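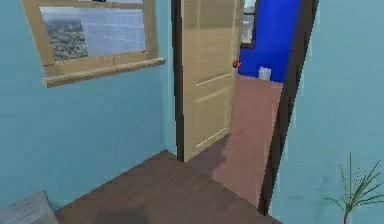 Doorway view in the Flivach home set, door partly open.

I get asked a lot what Ostik does, so: it checks your home robot's route against your house rules before you let it loose. Mine start at doors (slow down, always!) and I keep a 10 cm gap from frames.

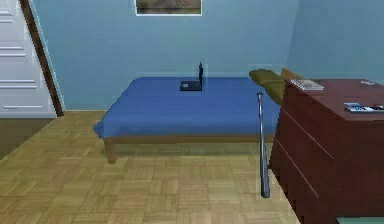
Bedrooms get their own rule sheet in Banater format, and I'd set furniture clearance first, then speed. Save it, rerun it after every update. License covers 19 rooms, item 703.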